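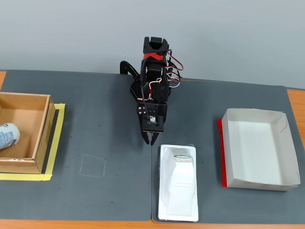 Fig. 4. Ovier arm at the work position, gripper open over the mats.

Set-up guides > Ovier tabletop arm > Section 4
9 min read

4. Laying out the work area

This section covers the mats, the marking tape, the boxes and the first pick and place run. It assumes that you have finished Section 3 and that the arm passes the joint check in the Flileck software. If one of the joints failed the check, go back to 3.6 before carrying on.

You will need:

- the arm, fixed to its base
- two dark grey mats
- masking tape in two colours
- a stick of chalk
- one open box for finished items and one for rejects
- a shallow tray for the item to be picked
- a tape measure

The kit does not include boxes or a tray. Most small cardboard or plastic ones will do, provided the walls are lower than the safe travel height set in 4.4.

4.1 Placing the mats

1. Clear the table and wipe it down. Let it dry.
2. Lay the two mats side by side with their edges touching. Do not overlap them. A raised edge can catch the fingers on a low move.
3. Press the mats flat from the centre outwards. If they have been stored rolled, leave them under a weight overnight.
4. Place the arm near the join, with the gripper facing the side you will work from.
5. Clamp the base as described in Section 2. Push the upper arm gently from each side. The base should stay where it is.

Note: The mats may be a different size from the table. A strip of bare table at the front or the side is fine, but keep boxes and trays on the mats.

CAUTION: Switch off the power at the supply before you move the base. The servos hold their position while powered, and forcing them by hand will strip the gears.

4.2 Checking the wires

The servo wires run in loops along the arm. The loops must be loose enough for the arm to reach its furthest point and tight enough to stay out of the gripper.

1. With the power off, move the arm slowly by hand to the far left, then to the far right.
2. Watch the loops next to the upper bracket. No wire should go tight or get trapped between two brackets.
3. Raise and lower the forearm. The cable to the gripper housing should bend freely.
4. If a loop sticks out too far, gather it with a band or a soft tie. Leave the tie loose enough to slide a fingertip under it.
5. Check that the plugs on the gripper board are pushed fully home.

CAUTION: Do not use metal ties or wire. They can cut through the insulation as the arm moves.

4.3 Marking the positions

The arm goes to saved positions. It does not look for the box. If a box is moved after its position has been saved, the arm will still go to the old place, so each box and tray needs a mark that lets you put it back exactly.

1. Put the first box on the left mat, within reach of the gripper. Run masking tape round all the sides of the box at the bottom.
2. Put the second box on the right. Use tape of another colour so that the two positions are not confused. One strip along the side nearest the arm is enough for a light box that you will change often.
3. Draw a square in chalk on the left mat, between the first box and the arm. This is the set-down area. The software calls it Hold.
4. Place the tray on the right mat, between the gripper and the second box. The software calls this Pick.
5. Measure from the centre of the base to the centre of each position. None should be closer than 200 mm.

Note: Chalk fades with use. Go over the Hold square whenever it becomes hard to see, or replace it with tape once you are happy with the layout. We suggest chalk to begin with as most people move the square at least once.

4.4 Saving the positions

1. Open the Flileck software and choose Layout, then New.
2. Type a name for the layout. The name can be up to 30 characters long.
3. Choose Safe Height. Use the arrow keys to raise the gripper until the tips of the fingers are clear of the tallest box wall and anything standing inside the box. Press Save.
4. Choose Pick. Bring the gripper over the tray and lower it until the fingers are on either side of the item. Press Save.
5. Choose Hold. Move to the chalk square and lower the gripper to the height at which the item should be let go. Press Save.
6. Repeat for Box Left and Box Right.
7. Choose Home to send the arm back to its rest position.

If the software shows message 58, the position is out of reach. Move the box or tray closer, mark it again and save the position again.

CAUTION: Keep hands out of the work area while using the arrow keys. Holding a key down makes the arm speed up.

4.5 First run

1. Place one light item in the tray. A small packet with flat sides is easiest. Avoid glass, open containers and anything with a loose wrapper.
2. Set the speed to Slow.
3. Choose Run Once. The arm should rise to safe height, travel to Pick, close the gripper, lift the item and carry it to Hold.
4. Keep one hand near the stop button for the whole run.
5. If the item is set down inside the square, run again with Box Left as the target, then Box Right.
6. When all the runs are correct, set the speed to Normal and repeat them.

Shiny wrapping can slip in the fingers. Turn the item so that the fingers close on the plain part of the packet, or fit the rubber finger sleeves (sold separately, see Section 9).

4.6 If something goes wrong

The fingers touch the mat: the Pick or Hold height is too low. Raise the gripper slightly and save the position again.

The item is dropped on the way: increase the grip setting by one step and try again. Do not go straight to the highest setting. It heats the gripper servo and can crush a soft packet.

The gripper hits the side of a box: check that the box is lined up with its tape. If it is, the safe height is too low.

All positions are off by the same amount: the base has moved. Tighten the clamp, then save every position again.

The arm stops part way and the software shows no message: switch off, check the gripper cable at both ends, and switch on again. If it happens a second time, contact Stitari support with the layout file and the serial number from the label under the base.

4.7 Finishing for the day

1. Choose Home and wait for the arm to stop.
2. Remove any item from the gripper.
3. Switch off at the supply. The arm will sag a little as the servos release.
4. Leave the tape in place. Boxes may be taken away and put back on their marks.

Section 5 explains how to join several moves into a sequence.

Section 4 last revised September 2, 2022. Text by Albane Arnaud, checked by Pentti Ahonen.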